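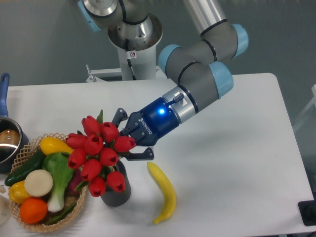

**Stukance Periodontal Scaler Handpiece, Model 19**

Detachable handpiece for supragingival and subgingival scaling. Fits Stukance and Marinho control units; Dadach units need the threaded adapter -- sold separately.

- Power settings: 3
- Cable: fixed at the unit end
- Sterilization: steam, wrapped, tip removed
- Service life: about 1000 cycles
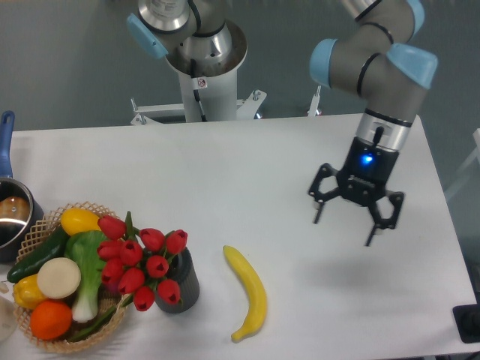 *Banana and artificial flowers on a white table.*

Replace the O-ring if water appears at the collar. Do not lubricate the tip thread. Tips are supplied in packs of 13 and are not covered by the handpiece warranty.

Orders and service: Milagros Marín, parts desk.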